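**Villenent cell: hanging policy drops in success after mat change**

Opened by: Tamsin Thibodeaux
Assigned to: Noboru Wada
Status: open

Success on the shirt-hanging task fell from 19 runs to 4 after we put in the marbled mat. Same checkpoint, same basket, same rack. Most failures come when the right arm goes for a pink hanger low down, near the tray.

### Tried so far

1. Recalibrated both arms. No change.
2. Reran with the September checkpoint. Same failures, so it isn't the new training run.
3. Masked the mat in the input — grasps on the hanger improved, but the policy got slower at the rack.
4. Checked the start of a failing run with the right gripper beside the hanger's lower loop. The mat has pink streaks too.
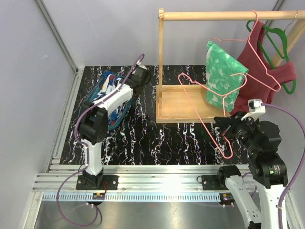 ### Next

Noboru will fine-tune with randomized mat textures and rerun the full set. Leave the marbled mat in until then.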